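4.2 The Open Day at Arkberg

Our second source of feedback was the public open day held at the Arkberg site on Nov 27, 2021. We had planned it as a side activity, and it quickly became our favorite part of the study! Visitors came through in groups of up to 23, and each group stayed at the block station for one full round with the Tredix hand before moving on to the Sawatzky gripper demo next door. In total, 70 visitors agreed to fill out the short form described in Section 3.

We kept the station simple on purpose. Toy building blocks went on a padded mat on a white table, and the hand worked from the right side (Figure 2). Nearly everyone knows what such a block feels like between the fingers, so people had strong opinions about how it should be picked up. Children were the sharpest critics. Several of them told us to go for the long bricks by the middle, and a few asked why the hand opened so wide for something so small. That second question led directly to the change in pre-grasp shape reported in Section 5.

The software was the Dikasow planner with the same settings as in our lab trials. We logged 2151 planning calls over the day, almost twice what we collect in a normal session, and the variety in block placement was far greater than anything we had set up ourselves.

Figure 2. Block station with a long green four-stud brick, a small blue single-stud block and the robotic hand, fingers open. 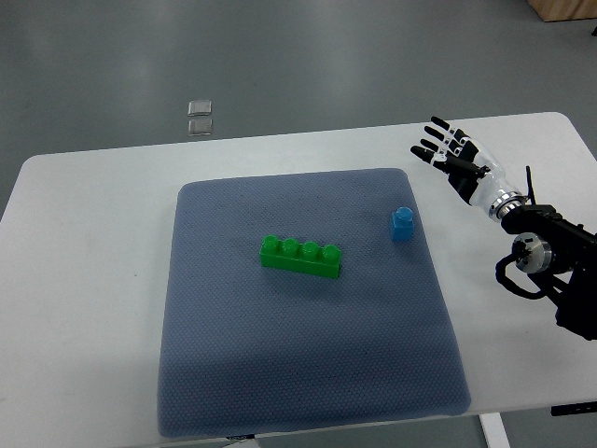 Visitors also liked choosing where the blocks went, and we have kept that step in every demonstration we have run from then on. Their placements are included in the test set used in the next section.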